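**共有工房の中古KUKAアーム、ケーブルの取り回しについて**

**rainer_d**
こんにちは、Rainerです。日本語は勉強中なので、変な文があったら直してください。工房Phelanで、中古のKUKAのアームを使ってビンピッキングを作っています。手首の上を通るケーブルの束が気になります。第6軸を大きく回すと、束がフランジの方に引っぱられます。今はソフトで回転を±45度に制限しました。
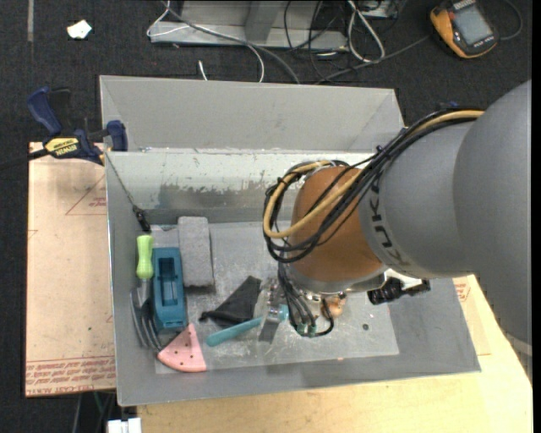

*現在の状態。黒いケーブルと黄色っぽいホースを一緒に束ねています。*

箱の縁はIRWINのクランプで留めました。箱の中身は、緑の柄のハンドフォーク、黒い布、スイカの形の物などです。布はまだ苦手で、50回の試験で成功は30回を超えたくらいです。ケーブルについて、意見をいただけますか。

**jeanie_l**
ホースの輪が大きすぎると思います。箱の壁に近い物を取るとき、引っかかりませんか。私なら輪を短くして、結束バンドをもう2本足します。

**hartmut.w**
私は反対です。短くすると、手首を曲げたときにコネクターに力がかかります。下の緑のコネクターは小さいので、先にそこを固定した方が安全です。輪は残してください。

**jeanie_l**
それなら、面ファスナーで仮に留めて、低速で全部の姿勢を試すのはどうでしょうか。結束バンドは切るのが面倒ですし。

**rainer_d**
お二人とも、ありがとうございます。コネクターの固定は賛成です。でも、輪を短くするかどうかは、まだ決められません。壁のそばでは、アームを斜めに入れる姿勢が多いからです。

**annag**
横から失礼します。クランプが一つだけ見えますが、反対側も留めていますか。私の箱は、グリッパーが壁を押したとき少し回ってしまい、座標を全部取り直しました。

**rainer_d**
反対側は留めていません。箱が重いので大丈夫だと考えていました。今晩もう一つ付けてから、低速で試します。面ファスナーは幅30ミリの物で足りるでしょうか。

**hartmut.w**
30ミリで足ります。きつく締めないで、ホースが中で少し滑るくらいにしてください。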